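Slide 1 – Good morning, everyone, and thank you for getting up for a Monday session on folding laundry, of all things. I'm Myfanwy Foulkes, and I've been sorting linens at Londo House for longer than I'd like to admit. (Wait for latecomers, sip of water.)

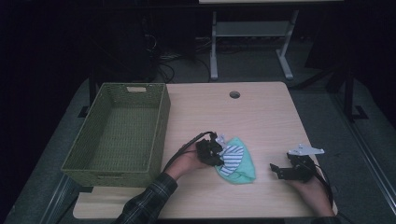 Slide 2 – Small cloths are where most households lose heart, so we start with those. Tell the story of my aunt's kitchen drawer, but keep it short this time! Pick one cloth, deal with it, then pick the next. An open basket at the left of the table, like the olive-green woven one, gives each finished piece somewhere to go, and a crumpled cloth like the mint-green one is a lovely first try.

Slide 3 – Now the table itself. I like a good stretch of bare surface to work on, and I wipe mine down before I begin.
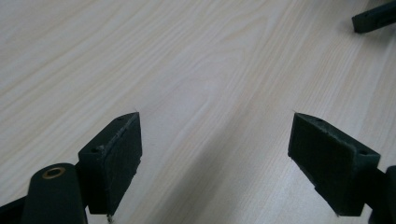 Then set a timer for 15 minutes and stop when it rings, even if there's a pile left – it will keep until tomorrow. Ask who folds in thirds and who folds in half, and let them argue a little before the break.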